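Skornex software meeting, minutes, March

Perception. The Wendt segmenter now runs on the full set of 1574 clips. Small round items still get merged when they touch. Agreed to retrain with the new labels before changing the network.

Planning. The grasp planner times out at 3000 ms and falls back to the last valid pose. The fallback will be logged as its own event. 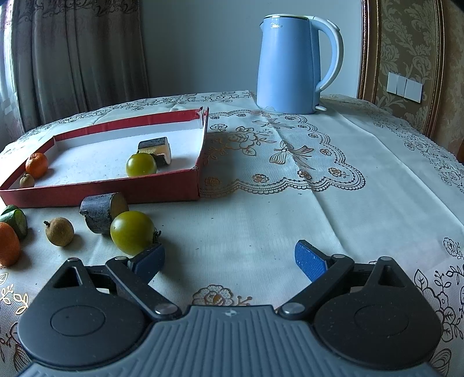

Does the timeout apply to each grasp candidate or to the whole plan?
It applies to the whole plan. Candidates are scored in one batch and share the same budget.

Control. Build 51 fixes the jump in finger width at startup. The Bosaso branch needs the same patch; merge by noon tomorrow.

Tooling. The replay viewer drops frames when 2 streams are open. Ticket stays open. Export to the Brovanano format was moved to the next meeting.

Contact: Skornex software office | © Skornex | Back to top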